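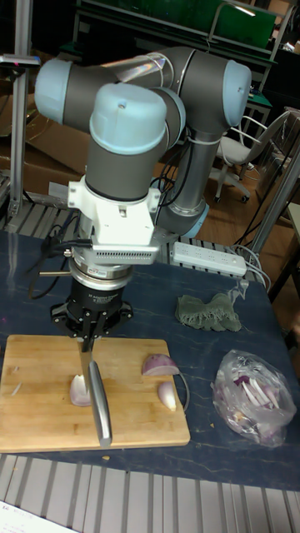
Cobot cell walk-through, knife tasks
Okmont test kitchen, bench 2
Checked by: Hemi Merrick
Date: 14 August 2021

I do this list whenever the arm is going to hold a blade, and I write comments as I go, so forgive the rambling. OK means OK. FIX means before the next run. WATCH means I'm not thrilled but we can keep working.

BEFORE POWER

1. Risk assessment covers the tool and the food, as well as the arm. OK
The old one from May only talked about the arm and the gripper. A collaborative arm with a kitchen knife in its fingers is a knife machine as far as I'm concerned, and the new sheet finally says so. Thank you to whoever at Flarent rewrote section 2, it reads like English now!

2. Base bolts tight, paint marks lined up. OK
Went around with the wrench. No movement.

3. Cables at the wrist have slack and can't snag. WATCH
They loop down beside the arm from the tool end, and I'd like that loop tied in closer. It clears everything in the onion program. I'm less sure about the carrot program, which swings the wrist a lot further over. Please jog it through slowly before anyone runs it at speed.

4. Nothing loose in the cutting area. FIX
There's a thin black cord lying along the right edge of the cutting board. I don't care what it's for, it can't live next to a blade. Reroute it behind the board or clip it to the table.

5. Power strips away from food and liquid. WATCH
The white strip is toward the back of the table, so it's not right next to the chopping, but it's still on the same surface as the onions. Onions are juicy, and people wipe this table down with a wet cloth (I've done it myself, guilty). I want it off the tabletop and mounted lower. Order is in with Jacobs, part 1197 on their sheet.

6. Gloves and cloths stored off the table. FIX
One crumpled glove by the bag of onion pieces. Put it on or put it away. While we're on the subject, gloves are for cleaning and for handling the knife during a change. They are not a license to reach in while the arm is live.

POWER ON, NO KNIFE

7. E-stop works from both positions. OK
Pressed each one during a slow move, arm stopped both times, reset needed a deliberate twist. Good.

8. Speed limit at the tool is set to 200 mm per second for blade work. OK
Read it off the pendant, didn't take anyone's word for it. If you think the cut looks too slow, come talk to me before you touch the number.

9. Safety plane keeps the blade over the board side of the table. OK
Tried to jog past it in four directions and it refused every time.

10. Gripper holds on loss of power. OK
Tested with the dummy handle. This one makes me nervous every single time, even with a wooden stick.

KNIFE IN THE GRIPPER

11. Handle seated square in the fingers, blade straight down. OK
We load with the arm stopped and the blade pointing at the board, never toward the person loading. Two people for this, please, one on the handle and one at the e-stop.

12. Lowest point of the program stops at the board surface. WATCH
The tip comes down near the front edge of the board. I'd move the whole pattern back a bit so a slipped board doesn't leave the knife poking at thin air or the tabletop. The Wultora guide we borrow from suggests a non-slip mat underneath as well, and I'm all for it.

13. Scraps cleared with the arm stopped. OK
Use the brush. If a piece of onion is stuck by the blade it can stay there until the cycle ends, it's an onion.

14. Walkway in front and both sides clear. OK
Please keep chairs and boxes back where they are now and don't let them creep forward over the week.

AFTER

15. Knife out, in the sheath, signed back into the drawer. OK
Drawer log is up to line 19, all signed.

Two FIX items, then, numbers 4 and 6, and both are five-minute jobs. Initial next to them when they're done and leave the sheet on the clipboard. I'll look at the carrot program once the wrist cables are tied in.

H. Merrick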